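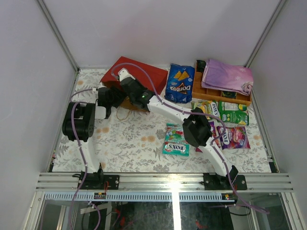

Olaia Valcárcel wrote:

> Before we go any further with the second cell, can someone tell me what
> the money is for, line by line? I have 2765 in my head as the total and I
> have 1696 written on a sticky note, and I can't tell if one is part of the
> other or if they're two different quotes. Also I'd like to know why we
> need new grippers when the old ones seem to close fine. I'm not against
> it! I just don't want to be the one explaining it in the fall with
> nothing but a sticky note.
>
> Olaia

Hi Olaia, hi all,

Fair questions, and the sticky note is my fault (I read you those numbers over the phone while looking for my keys). So let me try to lay it out properly, and anyone who was at the June call can correct me.

2765 is the whole request for the second cell, not counting the arms. 1696 is the part of it that goes to Drarnholm, and it's already inside the 2765. That covers the profiles for the enclosure, the front rail, the wall panels, brackets and the cut-to-length charge. I asked if we could drop the cutting and do it ourselves with the saw downstairs. We could, but we did that last time and I spent a whole afternoon filing ends so the corners would meet. I vote we pay them.

The rest is grippers, cables, the small boards and power. I don't have a final split there yet. Uvov quoted us the boards and the cables together and I've asked them to separate the two, so that we can buy cables somewhere cheaper if it comes to that. They're slow to answer in summer.

Now the grippers. You're right that the old ones close fine. On boxes and blocks I have no complaints at all. Where I want something better is the bag work, and that's the picture at the top: both arms busy with the red paper bag lying on its side, left fingers down in the opening, and the candy packets and the chips out on the table. Paper and thin shiny wrappers are a different job from blocks. The fingers have to get into a soft opening without crushing it, and then they have to hold a packet that has hardly any edge to grab. The Cutness fingers are slimmer and have a replaceable pad, and the pads are what I'm really after. With the ones we own, when the pad goes you replace the finger, and I've been gluing them back on — please don't ask how many times.

What I'd suggest is that we buy one pair of Cutness for the new cell and keep the old style on the current one. Then we have both to compare on the same bag and the same groceries before anybody spends more. Itziar Pastor thinks we should go all in and change both cells at once, and she has a point about spares (two kinds of fingers means two drawers of spares, and we can't keep one drawer tidy). I still lean toward one pair first. Itziar, shout if I've got your argument wrong.

A few things that are NOT in the 2765, so they don't surprise anyone later:

- The arms. They come out of the other budget and were agreed in June.
- Groceries. Bags, packets, chips and so on. It's small money but it keeps coming back, and paper bags don't last. I'd like a little line of its own for it so I can stop putting it on my own card.
- Table paper. We've been using up the flowery roll. When that's gone I'd like to order a few different patterns, and again, it's small.
- Cable clips. I want the cables on the new cell tied down better along the arms, with enough slack at the elbows. Cuesta has a kit with 11 clips for each arm. I'd take one kit per arm and see.

About timing: Drarnholm says 3 weeks from the order for the cut profiles. Nothing else can go up until the frame is standing, so if we only manage to approve one thing now, please let it be that. The grippers can wait a bit. I'd hate to have new fingers in a drawer and nothing to bolt an arm to.

One more thought on size. I'd make the new table a little deeper. With two arms reaching in from the front rail, plus a large bag and a tray at the back, you start running out of places to put things down. Drarnholm can do the deeper frame but it would change their quote, so tell me quickly if you want me to ask. If I don't hear anything I'll keep the present size, and the 1696 stands.

Olaia, does this replace the sticky note? I can put it all in a spreadsheet too, once Uvov gets back to me about the boards. And if someone still has the old cut list, please send it over. My copy has coffee on the half with the lengths.

Maite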